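Mug tree, second batch

I spent most of August on the mug task for Clirnar, and the count now stands at 300 demonstrations. The target is 2,000, so there is a way to go. Each one is me driving the arm by hand through picking up a mug and getting it onto a peg.
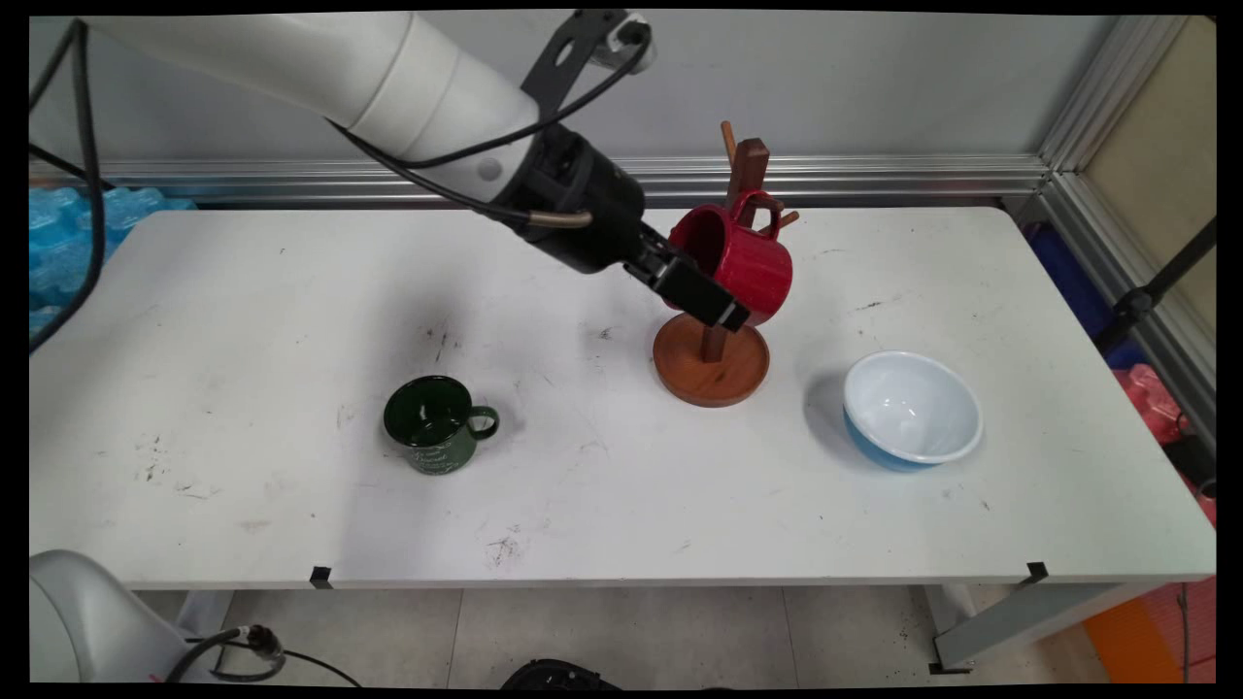 The first 62 had to be thrown out. I was pausing before every grasp, and the model learnt to pause as well, sometimes for good. Henok Demissie spotted it when he played them back at double speed. I now keep moving, even if the approach is a bit untidy, and I shift the stand and the bowl between runs.

Handles are still the slow part. From the side view I can't judge the gap between handle and peg, so I steer by the wrist view for the last bit.

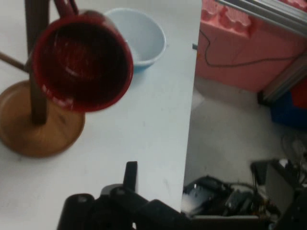 Wrist view, with the red mug on its peg and the blue bowl behind.

Next I'll start on the other side of the tree.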